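3.2 Collection of Demonstrations

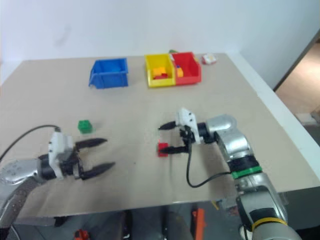 Figure 2. Bimanual sorting station during collection, head view. Three open bins stand at the back of the table; the right gripper is at a red toy block.

Demonstrations were recorded by teleoperation on a two-arm station with parallel two-fingered grippers. The operator controls both arms at once through a pair of leader handles, and each arm can be paused on its own with a foot switch. We refer to the resulting set as Cosia. It contains 766 episodes of block sorting, of which 236 were recorded in February and the remainder after the gripper mounts were redesigned. The two portions are kept under separate labels, as the new mounts changed the offset between the wrist and the fingertips. All policies in Section 4 are trained on both portions unless a table states otherwise.

An episode begins with toy blocks placed on the tabletop and both arms held at a rest pose. The operator picks up one block at a time and releases it into a bin. The language instruction stored with the episode names the block and the target bin, for example "put the green block in the blue bin." Instructions do not always pair a block with the bin of the same color. In an early pilot, matching colors throughout led the policy to ignore the instruction and act on the block alone.

Bins are not emptied between consecutive episodes. The starting state of an episode may thus include blocks left in a bin by the one before it, and the policy has to learn that these are not to be picked up again. The bins are emptied when the operator starts a new block of six episodes. Bin order is changed at the same time, and the bins may be set apart or pushed together. In Figure 2 the yellow and red bins touch and already hold blocks, while the blue bin is empty.

The choice of arm is left to the operator. Guidelines written by Fouzia Jatoi ask that a block be taken by the nearer arm where possible, and that the other arm stay clear of the path to the bin. Handovers between arms are allowed but were not requested. We did not filter out episodes in which the operator missed a grasp and tried again, provided that the block ended in the named bin. Such retries are marked in the episode record by hand.

Joint positions, gripper opening, and head images are written to a single log by the Tritenen recorder. Streams are aligned to the image timestamps, with joint values taken by linear interpolation. An episode is closed by the operator with a key press once the last gripper has opened. We trim idle time at both ends using a threshold on joint speed, but leave pauses inside an episode untouched.

After trimming, each episode was replayed on video by a second person, who checked the instruction against the outcome. This step removed 35 episodes, most of them for a wrong bin name in the instruction. The counts given above are those after removal. The table surface, a large sheet of tan cardboard, was kept the same in the training and test layouts, so the results reported here say nothing about transfer to other surfaces. Section 5.3 returns to this point with the Heduline test layouts.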